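Drusari manipulation data, progress report to Calloway
April 5, 2025

Collection with the hand-held grippers continued at the Dirotmont site. The set now holds 3635 accepted demonstrations, of which 814 belong to the stamping task added in December. Episodes are capped at 30 seconds. Seven operators are trained.

Paper and stamp placement are varied between episodes - the first policy trained on Utora had overfitted to a single layout. Pad wear is now logged at the start of each session.

Stamping task, gripper view, with a red mark on the paper in both: 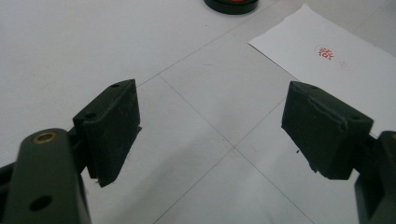
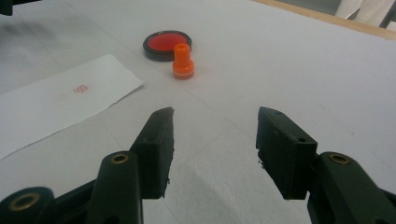 Rejected episodes are mostly tracking losses during fast wrist turns. We have asked operators to slow down on the approach and will report the rejection rate separately next quarter. Spend is within budget - the remaining equipment line is reserved for replacement finger pads.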